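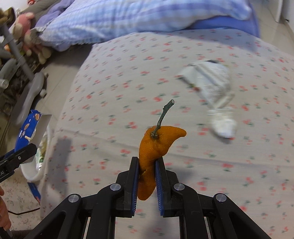 Elin Hopkin swears by the Plurkstead method: tip the whole room onto the bed, and you can't sleep until it's all put away. I have doubts.

My doubt number one is that a bed is a terrible table. Things roll into the dips of the blanket and you find them with your feet at 7 a.m.

Chili peppers, for instance. Orange, wrinkled, stem still on. The booklet has 26 pages and 18 headings and not one of them says where a chili goes when it's in a bedroom.

"Return each item to its home." Fine. Its home is the kitchen. So is the cookie box's, in theory - in practice that box lives next to my pillow and we both know it.

And the stuffed toys get a pass? They're in a pile on the floor. The booklet calls that "staging." My mother called it a pile on the floor.

Plastic bags are another one. Step 8 says keep one open on the bed for trash. Mine crumples up and I end up hunting for the bag.

Mererid James did the whole thing in June and says it changed her evenings. I've seen her hallway. The stuff is in her hallway.

Anyway, chili is going to the kitchen, toys are going in a basket if I can find one, and I'm keeping the cookies. Will report back on the blanket. Not folding it in thirds, Elin.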